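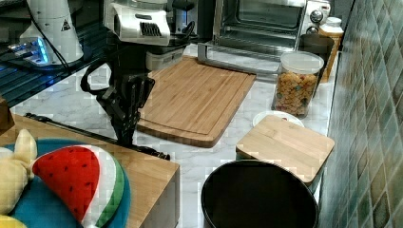
Savvas Spanos wrote to me that my lentil soup is too thick and that his mother would never put rice in it. I read his message two times and then I decided to answer with a whole post, as the rice is the part I care about most.

In my family the soup is made with brown lentils and short rice, and it must be thick enough that the spoon stands for a moment before it falls. My aunt in Dindencombe cooked it every December, when the windows in her kitchen were white from steam and we children were sent to pick the small stones out of the lentils. I still do this, although I find a stone maybe once in a year.

For four people I take 310 grams of lentils and 50 grams of rice. I wash the lentils until the water is clear. Then I fry one big onion in olive oil, very slowly, until it is brown and sweet. Please do not hurry the onion. I add 2 cloves of garlic, a spoon of cumin and the lentils, and I pour in 1000 ml of water. It can take up to 50 minutes until the lentils are soft, depending on how old they are. The rice goes in for the last part, together with the salt, and from this moment you have to stir, or it will stick to the bottom and you will be scrubbing the pot in the evening.

If the soup becomes too thick even for me, I add a little hot water from the kettle. Lemon goes in at the table. Thérèse Vachon puts vinegar in hers and I have eaten it with pleasure, but at home I stay with lemon.

The next day it is almost a solid thing. I cut it with a spoon, warm it in a pan with some butter and eat it on toast for breakfast. Savvas, if you try it once with the rice, write to me again and tell me what your mother said.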